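**Learning lines for a two-hander: how are people doing it?**

**understudied** wrote on 9/11/20:

I've been cast in a two-hander for the Draltport one-act festival and have 488 lines to get into my head. I did count them, which was a mistake. The last time I had a part of any size I was at school and could learn things by putting the script under my pillow. I am now at an age where I put my glasses down and have to ring them.

My method so far: read a page, cover it with a beer mat, say it, get it wrong, blame the writer. After 11 evenings I have the first scene more or less solid and can do the second so long as nobody speaks to me during it, and unfortunately the other character speaks to me all the way through.

Does anybody have something better? I've no money for an app and my household has stopped feeding me cues.

---

**Prompt_Corner**

Record the other part on your phone and leave gaps for your own. Walk about while you do it. I did the whole of a Hirosau double bill on the towpath and only frightened one dog walker.

The main thing is to read the other person's lines flat, like a shopping list. If you act them, you'll learn your replies to your own acting and be thrown when your partner does it differently.

---

**ThirdSpearLeft**

Disagree with the gaps. You end up racing them. I had a beautifully drilled performance in October that was timed to the second to my own recording and bore no relation to the man standing opposite me. He paused for a drink of tea in Act One (scripted) and I answered the question he hadn't asked yet.

Do it with the pause button. It's a nuisance, but the phone then waits for you and you get to think before you speak, and I'm told that's what the audience is paying for.

---

**Prompt_Corner**

If you're racing the gaps, make the gaps longer.

---

**ThirdSpearLeft**

Then you stand there like a lemon on the short lines. "No." Eight seconds of canal. "Yes." Eight seconds of canal.

---

**gelatine_no5**

Do either of you know what the character wants in these scenes? I only ask because in my experience people who can't learn a speech haven't decided why they're saying it. I never sit down to learn lines at all. I go through with a pencil and write what I'm after beside every speech, just a verb: tease, beg, shut up, get rid of. By the time that's done and we've rehearsed it a few times the words are there. 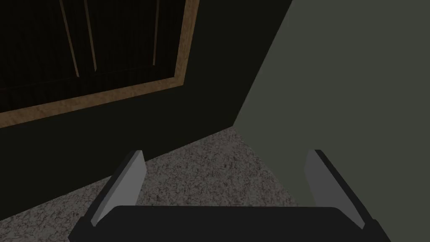 It does fall over on lists, mind. If your character has to name all the stations on a branch line in order, no amount of wanting will help you and you have to learn it like your times tables.

---

**Bovril_Matinee**

With the greatest love to gelatine, I've been on stage with people whose lines "were there" after a few rehearsals. What was there was the gist. I had to get the gist of a murder confession from someone in the Hodismont tour and then pretend it had contained the name of the murderer.

Learn it accurately, and learn it early, then do your verbs. The writer chose "perhaps" over "maybe" and somebody in the cast is hanging their cue on it.

---

**gelatine_no5**

I'm word perfect, thank you. I've been word perfect since before you could lift a spear.

---

**ThirdSpearLeft**

Leave spears out of it.

---

**understudied**

This is all very helpful and a little frightening. To answer the question, my character wants to sell a house and the other one wants to keep it. There is a list, naturally. It's the contents of the attic and it goes on for most of a page.

I tried the phone last night with the pause button. It went better than the beer mat, though I've discovered I read the other part in the voice of a satnav.

---

**Prompt_Corner**

The satnav voice is exactly right. Keep it.

---

**mrs_tabs**

For the attic: first letters. Write out only the first letter of each word, all down one side of a card, and say it from that. Your brain does nearly all the work but has something to hold on to. When you can do it from the card, leave the card in another room.

I also do mine just before bed, last thing, and again over breakfast. I don't know whether there's any science in it. I do know I once woke my husband up with the whole of the closing speech from Szulc, and he has never since asked to come and see anything.

---

**Bovril_Matinee**

Seconding first letters. I'd add: write the thing out by hand once. Slow, dull, works.

---

**late_for_the_half**

Am I the only one who learns from the back? Last page first, then the one before it, and so on. Everybody knows the opening of a play beautifully and gets vaguer and vaguer towards the end, and the end is the bit they remember in the bar. Going backwards, you're always heading into something you know better.

---

**ThirdSpearLeft**

That's either very clever or the reason your Draltport thing last time started so badly.

---

**late_for_the_half**

It can be both. The last 11 minutes were superb.

---

**understudied**

Progress report. Scene two is in, by pause button. The attic is in as far as the rocking horse, by first letters. I've written "get rid of" next to a good many speeches and it has helped more than I'd like to admit in front of Bovril.

I'm going to try the final scene backwards and will let you know whether I sell the house.

---

**mrs_tabs**

What comes after the rocking horse?

---

**understudied**

Don't.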